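Media Policy and Platform Governance
Unit 6 handout: Account suspension and review procedures
Revised 7/29/21

Read this handout before the seminar. It covers how large platforms suspend accounts, how a suspension is reviewed, and where the published rules tend to leave gaps. The law on intermediary liability was handled in Unit 4 and is only mentioned where a procedure depends on it.

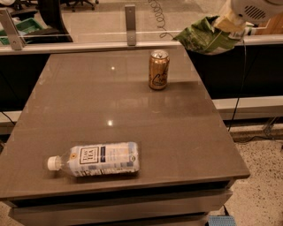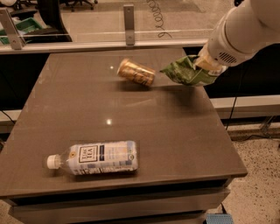 Fig. 6.1 (both views). Bottled tea on its side on a glossy tabletop.

6.1 Terms

A suspension is a temporary loss of posting rights. The account still exists, its past posts may or may not stay visible, and the holder can usually log in. A termination closes the account. A restriction is narrower than either: the holder can post, but reach, advertising or live video is limited.

Platforms do not use these words the same way. Some rulebooks call a suspension with no end date "indefinite", and this is the source of much confusion in press coverage. An indefinite suspension is open-ended. It is not permanent unless a later decision makes it so. When you write about a case, use the platform's own label once and then state what it means in practice.

6.2 The standard sequence

Most procedures follow the same order:

1. Detection, by user report, automated filter or staff.
2. First decision, normally against a written rule.
3. Notice to the account holder.
4. Appeal within a fixed window.
5. Second decision by a different reviewer.
6. Outside review, where the platform offers it.

Steps 3 and 5 are the weak points. Notice is often a form message that names a rule category without quoting the post. The second reviewer may see the first reviewer's finding before reading the content, and agreement between the two then tells us very little.

6.3 Elected officials and candidates

Three approaches are in use.

Same rules for all. The speaker's office has no bearing on the decision. This is simple to state and easy to check against the record. Critics argue that it removes statements voters have an interest in reading.

Public interest exception. The post breaks a rule but stays up, sometimes behind a label. The decision turns on a balance between news value and risk of harm. The test is rarely published in enough detail for an outsider to predict the result.

Stricter rules for officials. The argument is that an official's words carry more weight and can cause more harm. Few platforms have adopted this openly, although some apply it during periods of unrest.

Note that a claim of political bias can be made against any of the three. The evidence needed differs. Under the first, compare like posts by different speakers. Under the second, look at which speakers received the exception and which did not. Under the third, look at who is classed as an official in the first place, and when that list was last changed.

6.4 Worked case: Zorkport

Zorkport is a discussion service with a short rulebook and a two-stage appeal. In the period covered by the course file it logged 1566 suspensions of accounts marked as political. Of these, 765 were appealed. The appeal window was 20 days. The second decision was due 35 days after filing.

Points to work through:

The appeal count is a little under half of the suspensions. This does not show that the other holders accepted the decision. Some may have missed the notice, and others may have opened new accounts.

The two time limits run one after the other. An account suspended at the start of a campaign can lose 55 days before a second decision is due. In a state or local race that can be most of the period in which voters are paying attention.

The file gives no breakdown by party, office or rule. No finding on bias can be drawn from it in either direction. Students lose marks on this point every year.

6.5 Worked case: Fetcombe and Damasceno

Fetcombe publishes its suspension decisions in summary form. Each summary names the rule, the action taken and the length of the suspension. The post itself is left out. Readers can see that the rule was applied but cannot judge whether it was applied well.

Damasceno publishes fewer decisions but includes the full text of each post, with the holder's consent. The result is a smaller and self-selected set – holders who think they were wronged are more likely to agree to publication. Treat the Damasceno set as material for close reading. Do not use it for rates.

6.6 Outside review bodies

An outside body can be set up by contract, by a trust or by statute. For each one, record:

who appoints the members and who can remove them;
who pays, and whether the funding is fixed in advance;
whether the decisions bind the platform or only advise it;
whether the body can choose its own cases;
whether it can rule on the written rule or only on how it was applied.

The last item matters most for political speech. A body that cannot question the rule may find that a suspension was correct on paper and have no power to address a rule that is vague. It can send the case back with a request for a clear penalty, but the platform then decides again under the same text.

6.7 Seminar preparation

Read the Skivetti rulebook, sections 2 through 5, and the attached notice template. Prepare one page on the following: does the template give a suspended candidate enough detail to file a useful appeal? Cite the section number for each claim. Press reports may be used for dates and background only.

Unit 7 covers labeling of disputed claims and uses the same Skivetti text, so keep your copy.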